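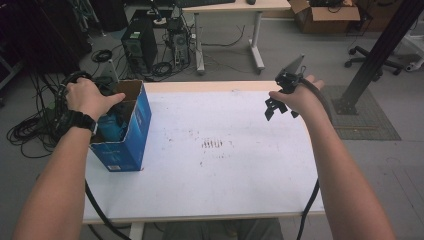 About Pornik

Hi, I'm Idris Bellis, and I started Pornik because I was tired of writing the same alignment script over and over. Every lab I worked in had one. It lived in somebody's home folder, it lined up the video with the finger positions, and it broke whenever a cable got bumped.

So we make software for people who teach machines to handle stuff with handheld grippers. You hold a gripper in each hand, you pack a box or empty it, and our tools turn what you did into something a policy can train on. We're 8 people (February's new hire included!) and most of us write code, although everyone takes a turn at the table. I think you write a much better timestamp parser after an afternoon of picking things up with it running.

Our first product was Midumard, the recorder. It keeps every stream on one clock and complains loudly when one of them drifts. I wanted it to complain even louder, but I got outvoted.

Then came Dimitrov, the part I'm proudest of. It goes through a session and marks where each grasp starts and ends, so you don't have to scrub through 2000 clips by hand with a cold coffee next to you. I did that for one whole winter and I don't recommend it.

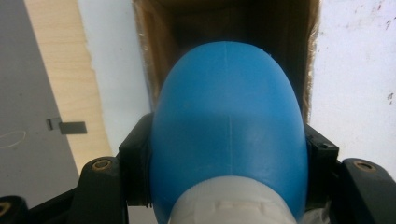
WHAT WE'RE WORKING ON

Right now it's mostly grasp labels for big, smooth things. A blue plastic bottle held between two black finger pads, with a cardboard box behind it, fills up so much of the view that the tracker has very little background left to hold on to. Dimitrov used to lose its place on clips like this one, and we've rewritten that piece of the code 13 times. Version 14 is on my laptop and I have a good feeling about it.

The other big thing is Undaris, our planner. It's early, it's slow, and the config file is a mess (mine, sorry). If you'd like to try it anyway, write to us and tell us what your grippers put out and how you log it. I read all the mail myself, usually before 9 a.m.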